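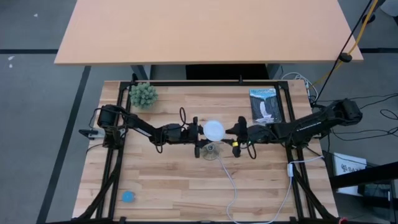 A round, see-through white lid over a clear cup, on a wooden tabletop.

Cup lid

A cup lid is a cover for the open top of a drinking cup, and it's one of those household bits I've ended up knowing far too much about. The job is simple enough: keep the drink in and keep the dust, flies and cat hair out. Most of the ones you'll meet at home are round and made of plastic, either clear or a milky white that lets some light through, though you also get silicone, metal, bamboo and pottery ones. I've kept this entry to lids for cold drinks and everyday kitchen cups. Travel mugs have so many moving parts that they really want a page to themselves.

Names

Where I grew up, in Warnthorpe, we called any loose cover a "topper", and a lid was only a lid if it gripped. I still hear that from older people there. Shops mostly say "lid" for everything, and catering suppliers will talk about "closures" if you let them. In Judberg, where I live now, the market stall with all the kitchen odds and ends has a hand-written sign reading CUP HATS, which I love and refuse to correct.

Types

Push-on lids have a groove or lip that goes over the rim of the cup. They're the commonest sort and they come off with a little pop when you lift one side.

Plug lids go down inside the cup instead, usually with a soft ring round the edge. You see these more on storage jars, but a few tumblers have them too.

Screw lids need a thread on the cup as well, so they only ever fit their own partner (and maybe its brothers and sisters from the same set). Lovely when you've got both halves!

Resting lids just sit there. A saucer does the same thing, and so does a beer mat - my gran used one all summer long to keep the wasps out of her squash.

Stretch lids are thin silicone and pull over nearly anything, including half a melon.

Size and fit

Lids are sold by the width across the rim, and it's worth measuring the cup from outer edge to outer edge before you buy. A tiny difference is enough to spoil it. I once ordered a pack of 40 from a shop called Humphreys for a street party, all a hair too wide for the cups I had, and they slid about like plates on a wet draining board. I gave them to the allotment, where they went under plant pots and did very well.

Glass and hard plastic cups tend to keep their shape, so a good lid stays a good lid. Thin throwaway cups bend when you hold them, and the lid can spring off at the very moment you squeeze.

Putting one on

Stand the cup on something flat, and don't fill it right up. Hold the lid level by its edges and bring it straight down over the middle. Press one side until you feel it catch, then run a thumb round the rim to the other side. If one bit keeps lifting, take the whole thing off and start again - pushing harder on the bad side usually tips the cup. Two hands are best, one on either side, especially with a light cup that wants to skate away from you.

Washing and keeping

The groove is where the trouble starts. Milk and smoothie get in there and dry hard, and a dishwasher won't always shift them. I use an old soft toothbrush with washing-up liquid and then stand the lid on its edge to dry. Thin plastic ones should go on the top rack if the maker says they're all right in the machine at all. Cloudiness can be limescale, in which case a soak in weak vinegar helps, or it can be fine scratches, and then there's nothing to be done.

For storage I stack mine by size in a shallow Konent drawer tray that holds up to 49 of them, with the straw-hole ones at the back. Some people keep each lid on its cup. It saves hunting about on a Thursday morning when you're already late, but a cup shut up damp soon smells musty, so dry both parts first.

See also: beakers, jar lids, saucers, straws, tumblers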